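Filed under: Work & Automation / Field Study

4. What Changed at the Bench
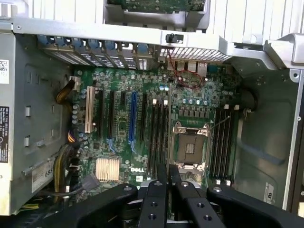
Figure 1. Dell workstation board at the memory station, DIMM slots empty.

I spent most of May sitting next to the refurbishing line at Pilten, and I went in thinking I'd be writing about speed. Everybody I talked to wanted to talk about their hands instead. Before the arm came in, a person on memory duty pressed modules into slots for a whole shift, and if you've ever done even one desktop you know how hard you have to push before the latches snap up (now picture doing that until lunch, and then again until it's time to go home!). The board in Figure 1 is a fair sample of what they get. It has a bank of four slots on each side of the processor socket, so a full load means eight modules, and you're reaching down into the chassis with the power supply on one side and the wall of the case on the other. People told me their thumbs were sore by Tuesday. One woman had taped hers for years and had stopped noticing she was doing it.

The arm now does the seating on most towers. We logged 3889 insertions over the study period, and I'll get to the error numbers in Section 5, but the part I want to stay with here is what the people do with the time. They sort. They look over boards as they come in and decide which ones go to the arm and which go to the hand bench, and that turned out to be a real skill with its own arguments. Loose wires are the big one. A cable lying across a slot is something a person just nudges away without thinking, and the arm needs it tucked back first, so "dressing" the case has become a job with a name. The crew picked the name themselves -- management was calling it pre-conditioning, and that didn't stick.

We gave the 16 people on the line a short form at the end of each shift, using Rater, and 200 of those forms came back usable. Sore hands went down, which we expected. Boredom was messier. Folks who had liked the rhythm of the old job missed it, and several wrote that watching the arm was more tiring than doing the work, at least for the first couple of weeks. I believe them, having sat there myself with a cup of coffee and a clipboard and still gone home worn out.

Training changed too. New hires at Pilten used to start on memory, as it was the easiest thing to show somebody in 30 minutes, and they picked up the rest by having their heads in open cases all day. With that starter job mostly gone, they begin on dressing and sorting, and the older workers worry that newcomers can spot a bad slot without ever having felt one. Zúñiga, the other shop in our study, keeps new people on the hand bench for their first month for exactly this reason. Pilten was talking about trying the same thing when we packed up our gear, and I'd like to go back and see if they did.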